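Notebook, bench 2, Rerkau
November 21, 2018

Continuing the finger comparison. Yesterday I finished the Kostell fingers on the left arm and today I mounted the Misham ones on both arms. Same suitcase, same clothes, same operator (me). The controller gains I did not touch.

Mounting took longer than I wrote in the plan. The Misham fingers have a deeper socket and the screws from the old set are too short for it. I found longer ones in the drawer for the camera brackets. Please put new ones back if you go to the supplier before me.

Before the garments I wanted to look at the zipper again, as this is the task where the Kostell fingers were weak. Their tips are round and wide, and they push the pull tab away before they can close on it. The Misham tips are narrow and come together almost in a point. I drove to the zipper slowly with the wrist camera on and stopped with the tips nearly closed, to judge how much of the tab remains visible for the operator. With the wide fingers the tab went behind the left finger at this distance and I had to work from memory. 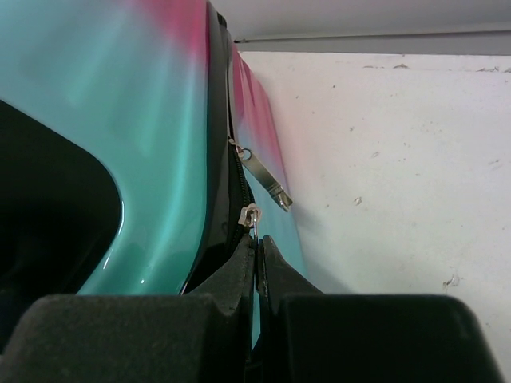 Narrow tips are fine for the zipper, but they will mark soft fabric when the closing force is set for metal, and the force should be noted separately for each task or the two sets cannot be compared. Yalçınkaya wrote this in the margin of my plan, and I agree with it. I made two columns in the log, one for the zipper and one for cloth. The old entries for Kostell have only one value, so I have to repeat a part of them. This is a pity but better now than in February.

Force settings, in controller units: zipper 2,000, cloth 400. I tried first the cloth also with 2,000 and the fingers left small dents in the sleeve of the orange garment. They went out when I pulled it flat with my hand.

Notes on the cameras. The wrist view is good near to the object and poor for planning, because the black fingers take so much of the lower part. For moving clothes I look mostly at the fixed camera, and use the wrist only for the last centimeters. The white back wall makes the auto exposure change when an arm moves away. I want to fix the exposure by hand tomorrow.

For the cloth test I use both arms at the open suitcase. Left arm takes the garment, right arm waits by the rim until it is needed.

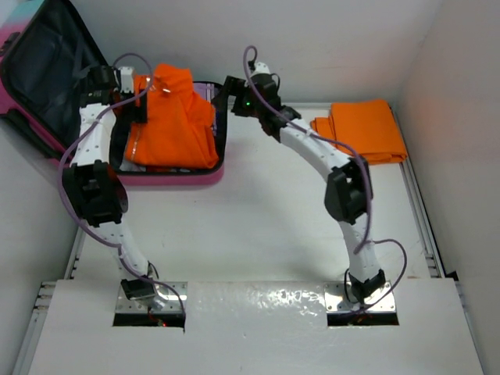
The purple cables need more attention than I gave them. When the left wrist turns, the loop over the gripper becomes larger and can come down on the fabric. I will try one more tie at the elbow, but it must stay loose enough for the full turn of the wrist.

Did 43 grasps on cloth with the Misham set before I stopped. The log is in the shared folder, with the failed ones marked. Most of the failures are of the same kind: the tips take only the top layer and the rest slides back. A rubber pad inside could help, and it must be thin, otherwise the gap at the tips gets too large for the zipper.

To do: repeat Kostell with two force values, fix exposure, cut pads, order screws.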